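**The Open Day at Jorance**

In August the workshop at Jorance opened its doors to visitors, and Henrique Marinho put on his good shoes, although his daughter had told him it was only a room with tables and cables.

He had been a tailor for most of his life. The invitation came from Divya Bangera, who had rented the room over his shop when she was a student. Now she worked for Plonura and taught machines to handle clothes. He did not believe this very much, but he liked her, and he took the bus.

A young man called Tobias Szabo met the group at the stairs and gave each of them a paper badge. He said please mind the cables, and then he almost fell over them himself.

"We have recorded 96 folds since the spring," he told them. "We need 500 before the winter."

"Of the same shirt?" asked Henrique.

"Of many things. Today, the black ones. Black is difficult."

Henrique knew that black was difficult. He had sewn black for funerals under a weak lamp, and his eyes still remembered it. He went closer to the table, where white paper was laid over the wood and Divya was holding the tool in her hand, with its two fingers open.
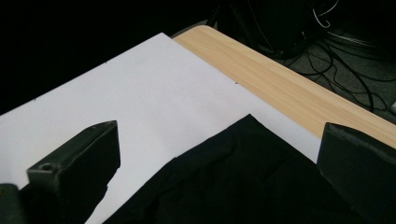
"You hold it by yourself," he said. "Where is the robot?"

"The robot comes later," said Divya. "First I do the work with its fingers, and it learns from me. Every day a little. If I could, I would do it 365 days in the year, but Yaw makes me take holidays."

Yaw Amegashie, who was at the back with the coffee, lifted his cup.

She closed the fingers on the cloth and pulled. The cloth came up in a bad way, all twisted, and she put it down and began again. Henrique kept his hands behind his back as long as he could. Then he asked if it was permitted to say something.

"You take it in the middle of nowhere," he said. "Look for the seam. The seam is stronger and it shows you where the cloth wants to go."

The other visitors became quiet. Tobias looked at Divya. Divya held out the tool to the old man, and he was surprised how light it was.

His first try was worse than hers. The fingers were thick and felt nothing, and he had to watch what he had always only touched. He said a word in Portuguese and then begged the pardon of a lady from the Gouveia school.

"Slower," said Divya, in the same voice he had used with his apprentices.

He went slower.

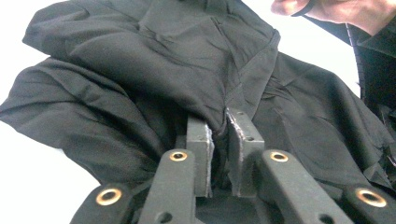 *Two fingers closed on the black cloth.*

When the others went down to see the storeroom, he stayed. Tobias brought him a chair and he did not use it. At four o'clock Yaw came to say that the last bus was going soon, and Henrique said there was also a later one, which was not true.

"Is it recording, what I do?" he asked.

"All of it," said Divya.

"Also the mistakes?"

"Also the mistakes."

He thought about this, and turned the cloth round so that the collar was towards him.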